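Ballasting the yard at Noltgate without gluing the points solid

I promised Meenakshi Gowda I'd write this up after she lost two turnouts to glue, and since I've lost more than that over the years I'm probably the right person to do it. It's for small-scale track on a cork or foam base, but most of it works in any scale. 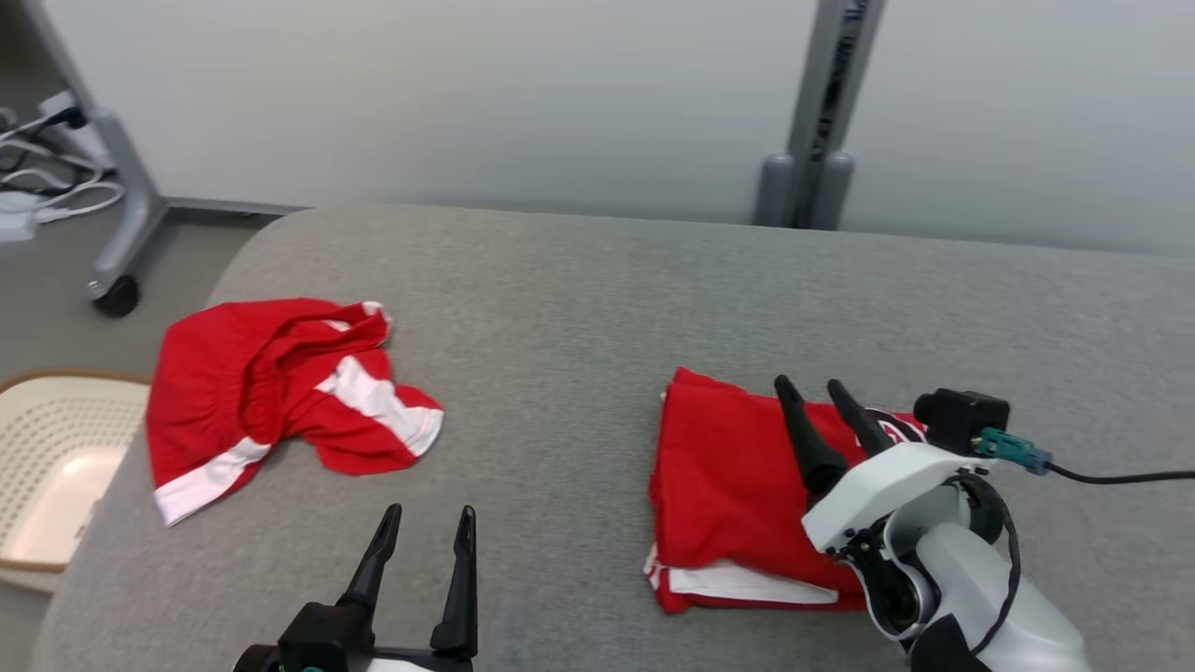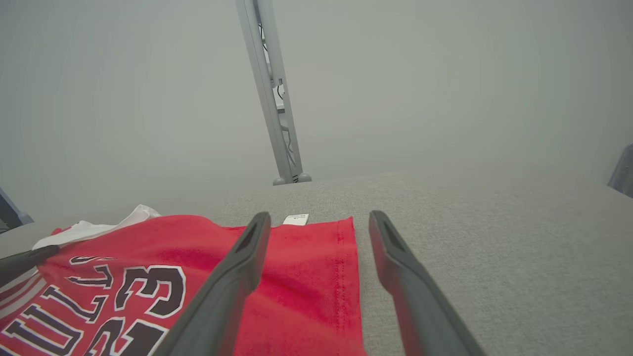

Red and white, on gray.

Page 36

What you'll need

Fine ballast in two shades (I use a mid gray and a brownish one), white PVA glue, a drop of dish soap, a fine mist sprayer, a pipette or an old eye dropper, a soft half-inch brush, a teaspoon, and some light oil for the points. A cordless vacuum with a bit of stocking over the nozzle is great for getting spilled ballast back. I got through 945 grams on the Noltgate yard, and a fair amount of that went on the floor before I learned the stocking trick.

Before you open the bag

Paint the track first! I skipped this on Stumon, my old layout, and spent a whole winter trying to get rust color onto rail sides without getting it all over the stones. A quick coat of dark brown on the rails and ties, wipe the rail tops while it's still soft, and leave it overnight.

Then run trains. Run everything you own, slowly, in both directions, over every joint. If a coupler drops or a wheel picks at a frog, fix it now, while you can still lift the track with a thin knife.

Check your feeders too. My meter found a dead one on the coal siding, and it took five minutes to fix. Once that siding was ballasted it would've been an evening of swearing.

Spreading it

Work in short lengths, a foot or so at a time. Pour a thin line down the middle of the track with the teaspoon, then a line along each shoulder. Use less than you think. Spread it with the brush held almost flat, and then tap the rail tops gently with the handle of the spoon — the loose stones hop off the ties and settle in between. It's oddly satisfying and I've been known to keep tapping well past the point of usefulness.

In a yard you want the ballast nearly level with the tops of the ties, with hardly any shoulder, and dirtier than the main. I mix two parts brown to one part gray for the sidings and reverse that for the running line. Ülle Kazlauskienė, who built the lovely harbor layout Stisard, goes further and sifts dried garden soil into hers. I tried it and liked it, but run a magnet through the soil first. Mine had little specks of iron in it and those will find their way into a motor.

Around the points

Go slowly at this part. Put a tiny drop of oil on each side of the moving blades, where they touch the slide plates, and another where the throw bar goes through. The oil helps keep the glue from creeping in. Then ballast between the ties near the blades with less than half the depth you've used elsewhere, and leave the space around the throw bar completely bare. Paint the base dark there instead. From normal viewing distance you won't see the difference.

Throw the points back and forth a few times before any glue goes near them. If you hear a crunch, get the brush out again.

Gluing

Mix one part PVA to two parts water and add one drop of dish soap. Mist the ballast with plain water (also with a drop of soap in it) until it's damp all the way through. Hold the sprayer high so the mist falls on the track, or you'll blow craters in your nice work. Then feed in the glue with the pipette, starting between the rails and moving outward. It should soak away immediately. If it sits up in a bead, you need more water first.

Near the points, use the pipette only, one drop at a time, and move the blades every ten minutes or so for the first hour. I set the kitchen timer.

Wipe the rail tops with a damp cloth before you go to bed. The ballast will look milky and horrible at this stage and I still panic every single time. It dries clear, but give it a full day, or two if your layout lives in a cold garage like mine.

Cleaning up

Vacuum off the loose stuff, clean the rail tops with a track rubber, and run your heaviest engine through at a crawl. My Fernandes switcher is a fussy little thing, so if she gets through the ladder without stalling I call it done.

If a point has stuck anyway, wet it with warm soapy water, wait fifteen minutes and work the blades with a toothpick. PVA softens again, so don't force anything.

Next job is the weeds along the back fence, and I'm hoping to get to those in September.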